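Home | About | Archive | Contact

Last updated June 6, 2024
2 min read

My neighbor Subbarao Palaniappan died in November and I am only now getting around to writing about him. He lived across the street from me on Ocampo for most of my adult life. He was an engineer at Tristex until he retired, and after that he fixed other people's lawn mowers.

He was not a big talker. If you asked how he was, he said "fine," and he said it in the hospital too.

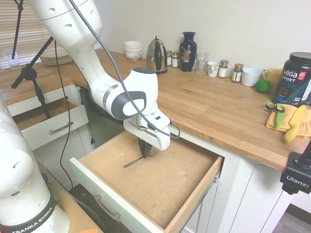

The drawer, open.

His daughter asked me to help with the meal after the service. I had planned on 40 people and we ran out of chairs before the first prayer was over. Men he had trained at Tristex drove up from Jasten, some of them retired themselves. One told me Subbarao had lent him $500 in his first year and never mentioned it again. He paid it back anyway, in two envelopes.

I have been to a lot of funerals at my age. What I remember from this one is standing in the parking lot with his brother, who wanted to know if the tomatoes had been any good that summer. 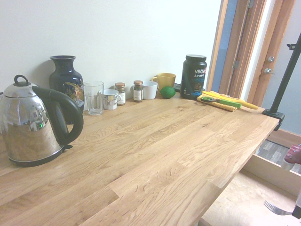 I told him they were, except for the ones by the fence. He nodded and wrote that down on the back of the program.

The house at 1052 sold this spring. The new people seem nice and they have kept his mailbox. I still have his socket set in my garage, and his daughter says to keep it.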